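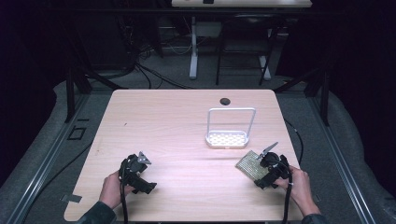 Phyllis Yeoman wants to know whether we are seriously offering money to people for putting a sponge in a basket. We are, Phyllis, and you're welcome to apply.

CALL FOR PARTICIPANTS: THE SINK-SIDE STUDY
Hovavley Home Goods, Room 805, Van Dusen Building
November 2024

We are looking for 44 adults to spend part of an afternoon with the least glamorous objects in the kitchen: wire baskets, small racks, perforated trays, sponges and scouring pads. You will put things in, take things out, take things apart and put them back together. Then you will tell us what annoyed you. People who are easily annoyed are encouraged to apply.

Our interest is in the small stuff that gets left out of product reviews. Does a tall handle help, or does it just get in the way of your knuckles? When a tray comes loose from its stand, can you tell which side goes up? How long will a reasonable person fiddle with it before shoving it under the sink forever?
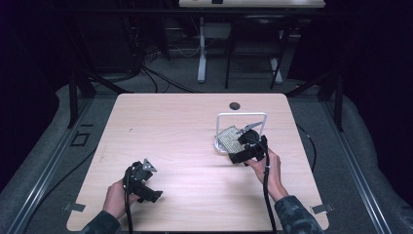 White metal stand and perforated plate, sink-side study table.

What you'll do

Each session lasts 3 hours, with a break. You'll work through a set of short tasks at a table, first one piece at a time and then with several at once – closer to life at home, only without the dishes. Some tasks are repeated, and yes, we know you already did that one. Do it again anyway. A short interview follows, run by Xiaoqing Xie, who has heard every possible opinion about sponges and would still like yours.

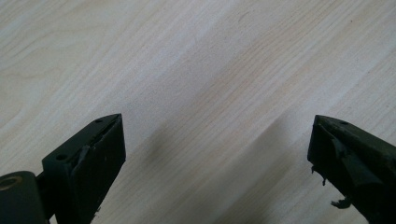
None of the tasks is timed, so there is no prize for finishing early. If a piece won't go where it's supposed to, leave it and say so. We've had people apologize to us for a rack that was badly designed, and we would rather have the complaint.

Who can take part

You should be 18 or older, able to sit or stand at a table for the length of the session, and comfortable handling small metal items. Left-handed people, please come. Most of our earlier sign-ups were right-handed, and the trays may be too. You don't need to be tidy. If your own sponge lives in a puddle behind the faucet, you'll be in good company.

Please don't apply if you work for a kitchenware maker or took part in our Sondier drawer study. We liked having you, but you know too much.

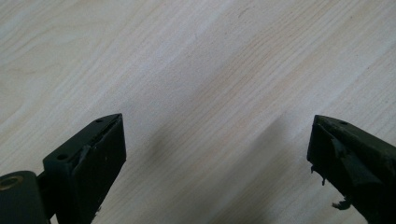 The tabletop in Room 805.

Pay and practical matters

You'll get $30 an hour, paid by check or gift card at the end of your visit. Coffee is provided. Parking is not, and the meters on Dodow Street are checked by somebody with real commitment to the work. Take the elevator to the eighth floor and turn left.

To sign up, leave your name, the hand you write with and the afternoons you're free at the front desk, marked for Yaqin Deng. Questions about access or the tasks themselves go to Peninah Barasa at the same desk. We'll reply either way, usually within the week. Please don't bring your own sponge.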